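Notebook, May, second hillside trial

Back from Jerndale with wet boots and the best set of notes we've had so far! Writing this up before I forget which flag was which. The question is still the one Laurinda put on the whiteboard: could a person speaking from a boat or from the shore really be understood by a crowd sitting up the slope, as the Gospel story of the sower has it, with nothing but a cove and a good pair of lungs?
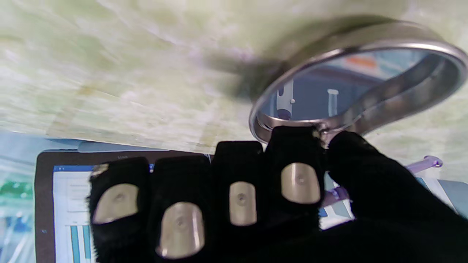
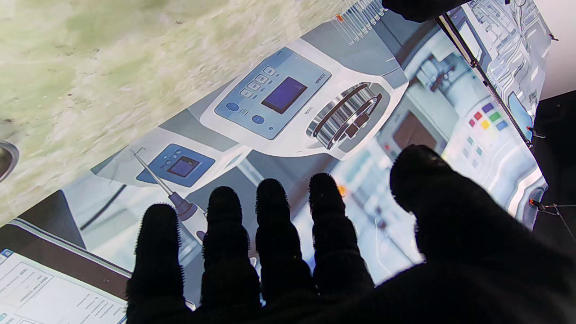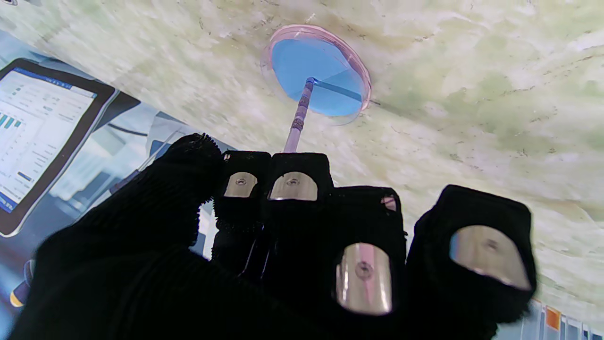
Hand in its black covering, three views. Round mirror in the first, printed mat with the lab picture in the second.

Site: the small bay on the north side of the reservoir. It's a fair match for the sort of curved slope people point to above the Sea of Galilee, though our grass is longer and our wind is ruder. Haziq paced it from the waterline to the top fence and made it 289 steps. We put flags in by tape as well, the furthest at 100 m. Steps and tape don't have to agree, I just like having both.

Method. Gordon stood at the water's edge and read from a word list (single words, no sentences, so no guessing from the sense). Five listeners, one per flag, wrote down what they heard and didn't confer. Then everyone moved up one flag, with the top person coming down to the bottom, and we did it again with a fresh list until everybody had sat everywhere. First run started a bit after six in the morning, when the water was like glass.

What we got:

Flags 1 to 3, near enough perfect. Annapurna said it felt like he was talking across a kitchen table.

Flag 4, a few slips, nearly all at the ends of words. "Seed" became "see" twice.

Flag 5, the 100 m one, and I was sitting there for the last early run, and I heard him!! Not every word, but most of them, and he wasn't shouting. I'd have bet against it.

By half past nine the breeze had got up off the land, blowing down the slope towards Gordon, and flag 5 was hopeless. Flag 4 was half guesses. So time of day matters a great deal, and I want a morning with the breeze coming off the water before we say anything grand about it.

Things that muddy it. Gordon sings in a choir and has a voice like a church door. Zachary should read next time, he mumbles. Also we were five people sitting quietly, and a crowd soaks up sound and has babies in it. And a shoreline can shift a lot in 2000 years, so even if we ever do this at the real place, where was the water? Laurinda has been reading up on old lake levels and has promised me a page on it.

We tried the boat too, but only once. The Moreira dinghy leaks at the stern and Gordon got through eleven words before he needed to bail. Those eleven came up the hill beautifully, for what it's worth. Haziq thinks the flat water in front of the speaker helps, and I think he may be right, but one go in a leaky boat is no sort of test.

To do
Patch dinghy.
New word lists, more words ending in d and t.
Get a proper wind reading at top and bottom, Annapurna has the meter.
Zachary to read, with Gordon as a check on the same morning.
Ask the Randance walking club if they'd come and be a crowd. Bring buns.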